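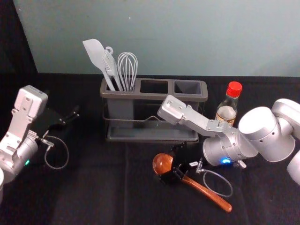

27/11/2019

Cell 2, two-arm utensil station. Full service on the left wrist, partial on the right, re-teach of the holder approach. Cycle counter at start: 362 since the last reset.

**State on arrival**

Both arms powered, brakes on, no faults latched. Left arm wrist indicator green, right arm blue. On this cell blue means the controller is in manual and waiting for an enable, so the right arm had been left in teach mode. Put both in manual before touching anything and hung the tag on the Sokeck panel.

Log from the previous shift shows two protective stops on the right arm, both on the approach to the holder, both at low speed. Joint 5 torque over limit. The left arm has no stops in the log but the operator note says "gripper closing soft." No times given.

**Left wrist and gripper**

Took the gripper off at the tool flange. Four screws, one of them barely finger tight. The dowel was fine and there was no mark on the flange face, so the joint hadn't been working long. Cleaned both faces with alcohol, refitted, torqued in a cross pattern to the value on the Jetetti sheet, paint-marked all four heads.

Soft closing: checked the finger drive. Current at stall was normal with the gripper on the bench and low with it on the arm. Reseated the connector and it came up to normal. Wiggled the cable through its full range and got one dropout near the end of wrist travel in the positive direction. The cable was dressed too short at the bracket, so the plug was carrying the pull. Let out more slack and retied it at the bracket. It now hangs in a loop that reaches the cloth. Ugly, but there is no tension anywhere in the range. A proper clip would be better. Have asked for two from Clasance, the screw-down type, not the adhesive ones, which came off in February.

Bracket screws on the side of the wrist checked, all tight. Light wipe down. Did not open the wrist joint.

**Right arm, joint 5 stops**

First suspicion was payload data. Payload in the controller was set for the old finger. The current one is longer, with the flat angled tip, and it puts the center of mass further out. Ran the payload identification routine from the Kratochvíl menu, three passes, results close enough together to trust. Entered the new values, saved, power cycled, confirmed they survived.

Drift test after that: arm held in free drive at three poses, hand off. No visible sag at any of them. Before the change it was dropping slowly at the outstretched pose.

Second suspicion was the taught approach itself. The holder had been moved, or had crept. The approach point was set low enough that the fingertip came in toward the front face and the wire frame. If the tip catches the wire on the way down, that would give exactly the torque spike in the log. Could not reproduce it on demand. 50 dry approaches at reduced speed after the payload change, no stops, but closest clearance was poor, so re-taught anyway.

**Re-teach, holder approach**

Kept the drip tray where it was and marked its corners on the cloth in chalk. Chalk is not a fixture. See open items.

New points for the right arm:

- P10, hover in front of the holder, tip clear of the wire frame
- P11, straight up from P10 until the tip is above the rim
- P12, over the middle compartment
- P13, over the right compartment
- P14, retreat, back along the line to P11 and then out to the right

The old program went from hover to the compartment in one blended move, which rounded the corner and cut across the rim. Blend radius at P11 now zero. It costs a little cycle time. Leave it.

Left compartment stays with the left arm. That's where the spatula, the slotted turner and the whisk go, and the right arm has no business crossing over to it. Added a safety plane between the left and middle compartments for the right tool. Checked by jogging into it: arm stopped short, message as expected, recovered without a restart.

The bottle with the red cap, right of the holder, is inside the swing of the retreat if anyone speeds up the old P14. The new one passes in front of it. Should be kept off the table during runs unless the program calls for it.

**Ladle pick**

The wooden ladle carries the black mount at the neck. Checked the mount for play by hand, none. Pick is from the cloth with the bowl toward the middle of the table and the handle running down to the right. Grip height depends on the cloth lying flat. Folds in the front half lift the handle end enough to matter on a grip this shallow, so smooth the cloth before teaching, and again before running. Pick point raised slightly, approach speed halved for the last stretch.

Did not re-teach the ladle place. Old point ran fine at reduced speed.

**Run-in**

Reduced speed first, then production speed, right arm only, then both together. Stopped once by me when the right cable loop drifted toward the pick area. Pulled the loop back toward the arm base side and carried on. No protective stops. Joint 5 peak at P12 now well under the limit, where it had been brushing it.

Left arm gripper current steady throughout, including at the wrist position that gave the dropout.

**Settings changed**

- Right arm payload and center of mass: new values, saved as default
- Right arm blend at P11: zero
- Right tool safety plane: added
- Left arm: no parameter changes, mechanical only

Backup of both controllers taken after the run and copied to the share. The previous backup is kept next to it, do not overwrite it until the next service is done.

**Open**

- Fit cable clips on both wrists when they arrive. The right cable has the same problem as the left, only less of it.
- Locating plate for the drip tray. Two pins and a strip would do.
- Replace the cloth or pin it down along the front.
- Left flange screw: look at the paint marks in one week. If any has moved, change all four.
- Ask whoever swapped the right finger to log it next time, with the mass.
- Next full service at 1,000 cycles on the counter. Counter was not reset today.

Both arms left in manual, brakes on, tag off.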